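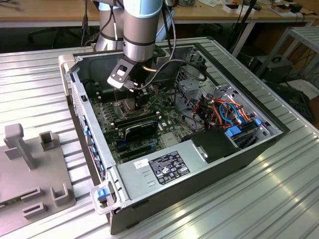

Attachment 1 - tower on its side, side panel off, power supply in place.

Ticket 246
Product: Rollurer desktop tower
Category: Hardware / No power, random shutdown
Site: Vindbridge, second floor
Opened by: Lachlan Chisholm
Handled by: Sosa bench support
Status: Closed

Problem as reported
The computer shuts off without warning. No blue screen and no error message, the fans stop and the monitor goes to "no signal". After that it will not turn back on for a while. Pressing the power button gives one click and a short flicker of the front light. If I leave it for 10 minutes it usually starts again. This began in October, once or twice a week at first. Now it happens most afternoons. I mainly run Divano for floor plans plus email and a browser.

Already tried by user
Different wall outlet. Different power cord. Unplugged the printer and the external drive. Updated Divano. No change with any of these.

Reply from bench, 9:20 am
Thanks for the details. A few questions before you bring it down. Does it shut off when it is sitting idle, or only when Divano is open? Is the tower inside a desk cabinet or out in the open? Has anybody added memory or a card in the past year?

Reply from Lachlan Chisholm, 10:05 am
Mostly when Divano is open and rendering, but it went off once while I was at lunch with nothing running. It stands on the floor next to the desk, not in a cabinet. No parts added that I know of. I have had it since it was set up. There is a slight rattle from it in the mornings that goes away.

Reply from bench, 10:30 am
OK, bring it down please. Tower only, we have cords and a monitor. Save your open work to the shared drive first in case we have to keep it overnight.

Bench log

11:15 am
Received tower. Dust on the front intake and a thick gray layer on the inside of the side panel. Powered on with our cord and reached the desktop normally. Event log shows a long list of Kernel-Power entries, all unexpected shutdowns, no bugcheck code with any of them. That fits a loss of power or a hard thermal cutoff. It does not look like a driver problem.

11:40 am
Ran a processor load test with the panel on. Temperature climbed and leveled off at a number we are fine with. No shutdown in half an hour. Fans audible but no rattle heard.

12:25 pm
Unplugged, held the power button to drain it, laid the tower down and took the side panel off. Checked by eye first: no swollen capacitors found on the board, no burn marks, no smell. Both blue drive-release tabs are closed all the way. Blew out the fan grille, the perforated shroud next to it and the power supply vents. A lot of dust came out of the power supply.

1:10 pm
Reseated the memory and the expansion card. Card was fully in its slot before we pulled it, so probably not the cause. Memory contacts clean. Put everything back in the same slots.

1:30 pm
Started again with the load test plus a graphics test at the same time. Shut off after 14 minutes. Same symptom as the user describes, one click and no start. Processor temperature just before it went off was normal, so thermal cutoff on the processor is ruled out.

1:45 pm
Tried the button every couple of minutes. Would not start until 1:57 pm. Power supply housing was very warm to the touch at the vent end.

2:10 pm
Disconnected the power supply from the board and ran it on the tester. All voltages in range cold. Let it run under the dummy load and the 12 volt line started to sag, then the unit cut out. Connected a known good supply from the parts shelf, outside the case, and ran the combined test again. No shutdown in one hour. Diagnosis is a failing power supply.

Note for whoever picks this up: the supply in this model comes out with the blue latch at its corner. Release the latch before you lift. Unplug the board connectors first and get the colored wires at the drive bay out of the way, they are easy to pinch when the unit swings up.

3:35 pm
No matching unit in stock. Ordered replacement from the regular supplier. User told the computer stays here overnight. Loaner laptop issued, Divano license moved over.

Reply from Lachlan Chisholm, 3:50 pm
Got the laptop, thanks. Is my data OK? I have a folder of drawings on the desktop that I have not copied anywhere.

Reply from bench, 4:05 pm
Drive is healthy, no reallocated sectors. We copied your desktop folder to your area on the shared drive anyway, 1000 files and no copy errors. Please check you can open a few of them from the laptop.

Reply from Lachlan Chisholm, 4:20 pm
Opened several, all fine.

Next day, 10:40 am
Replacement supply arrived. Same size and same connectors. Fitted it, latch closed, wires tucked back along the drive bay. First start OK. BIOS clock was correct, so the board battery is holding.

10:55 am
Slight rattle on cold start. Traced it to the rear case fan - one screw was loose. Tightened it and the rattle stopped. This is likely the morning noise the user mentioned.

11:00 am
Combined load test started, side panel on.

1:00 pm
Passed, 2 hours with no shutdown. Power supply exhaust slightly warm only. Opened a large drawing in Divano and rendered it three times in a row, no problem.

1:20 pm
Cleaned the front intake again and wiped the outside. Called user for pickup.

Reply from Lachlan Chisholm, 2:15 pm
Picked up and plugged in. Starts right away. Will report back after I have used it for a bit. Should I raise it off the floor?

Reply from bench, 2:30 pm
Yes, if you have a low stand. The carpet up there puts a lot of dust in the intake. Keep a hand's width clear behind it as well.

Follow-up, one week later
User reports no shutdowns and no rattle. Tower is now on a stand. Loaner laptop returned with charger, license moved back.

Resolution: Power supply replaced. Rear fan screw tightened. Case cleaned.
Parts used: power supply, 1
Old part: marked defective, sent for recycling
Related tickets: none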